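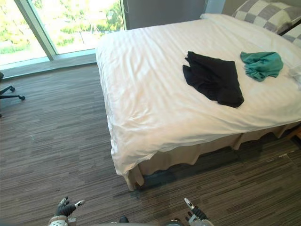 Black garment mid-bed, teal cloth up toward the pillows, both grippers short of the foot corner.

Laundry robot, part 8: picking cloth off a soft surface

The last post ended with both arms mounted and the base driving without tripping its own breaker. Since then I have moved on to the task I built the thing for, which is collecting clothes from a bed and putting them in a bin. No folding. Folding is a different project and I don't intend to start it this year.

The bed turned out to be a harder surface than the bench at Yazıcı, where I did all the early grasp tests. A bench has a known height. You can press a fingertip into it, read the current on the finger motor, and stop. A duvet has no useful height. It gives under load, it gives by different amounts depending on where you push, and after the first attempt it has a new shape.

Segmentation

The black garment is the easy one. It has strong contrast against the white duvet and the mask comes back clean nearly every time. The teal cloth is also fine by color. What I did not expect was trouble from the bed itself. The wrinkles along the near edge and the foot corner cast enough shadow that the first version of the segmenter proposed them as objects. So did the checkered pillows, which it split into light and gray regions and offered to me as a large number of small gray cloths.

Two changes fixed most of it. First, I fit a coarse surface to the top of the bed and throw out any candidate whose area is mostly below it, which removes the overhang and the skirt. Second, I added a minimum blob size and a merge step for candidates with similar texture. The pillows now merge into one region that is too tall to be laundry and gets rejected on height.

A white T-shirt on the white duvet is still a failure. Depth alone doesn't separate one layer of thin cotton from a fold in the bedding. I have a list of things to try and none of them are cheap to test.

Exposure

The window is the other problem. With daylight coming in, auto exposure meters on whatever is brightest, and the bed goes dark as soon as the base turns a few degrees toward the glass. I now meter on the lower part of the image only and let the window blow out. There is nothing out there the robot needs. Depth readings on the glass are garbage, so anything past the window ledge is masked using the room map. Closing the curtain also works, but I wanted the run to pass with it open.

Approach and standoff

The base parks a short distance from the foot corner and the arms wait over the carpet side until a target is chosen. I started with the base parked tight against the bed, which gives the best reach, and dropped that after it drove over the hem of the bed skirt. The skirt hangs loose and there is a dark gap under it, and the low sensor reads the gap as free floor. The map now has a keep-out strip along that side. It costs me reach. Anything up by the pillows requires driving around to the long side of the bed.

The office chair is not in the map because it is never in the same place twice. Its legs sit low and stick out further than the seat, so the obstacle layer has to use the floor-level points and ignore the rest. Kodero handles this with a per-layer height band. The default band was too high and I found that out with the left wheel.

Carpet odometry is bad in the way everyone says it is. The drift is worst on turns in place. I re-localize against the window frame before each pick, which has good vertical edges, and stopped worrying about it.

The grasp

The sequence that works is a pinch with a scoop in front of it:

Lower the open gripper at a shallow angle until finger motor current rises above the idle baseline.
Move forward along the surface while closing.
Lift slowly for 100 mm and check the current again.
If the reading is back at baseline, open, retreat and pick a new point on the mask.

Orhun Değirmenci suggested choosing the grasp point on a ridge in the cloth instead of at the centroid, and he was right. The centroid of a loosely folded garment is often the flattest part of it. A ridge gives the fingers something to close on. Over 17 logged picks on Sunday with the ridge rule, the duvet came up together with the garment in two of them and the gripper came up empty in one. I don't have a fair comparison for the centroid rule because I changed the finger speed on the same day. That was sloppy and I will rerun both.

Catching the duvet is the failure I care about, since it drags everything else on the bed toward the robot. The check for it is crude. If the load keeps climbing through the whole lift, the robot is holding something attached to something bigger, and it lets go. Ewurabena Asamoah thinks the second arm should pin the duvet down while the first one lifts. It probably should. The arm planner currently treats the two arms as mutually exclusive because of an incident with a cable in January — so that has to come out first.

Hardware notes

The Greler wrist drives run warm but within spec. The Lokex controller board drops off the bus if both grippers close at full speed at once, and I have limited the closing speed until I can put a larger capacitor on the supply. Control loop is at 200 Hz on both arms. I see no benefit from going higher with a surface this soft.

Open items

White on white.
Side approach for targets near the pillows, with a new keep-out strip.
Capacitor on the gripper supply.
Rerun centroid against ridge with the finger speed fixed.
Decide whether the bin rides on the base or stays on the floor. Riding on the base is simpler for planning, but it blocks the rear sensor and I would have to remount it.

Config files are in the usual place. The bed surface fit is in its own module now and has no dependencies on the rest, if anyone wants only that part.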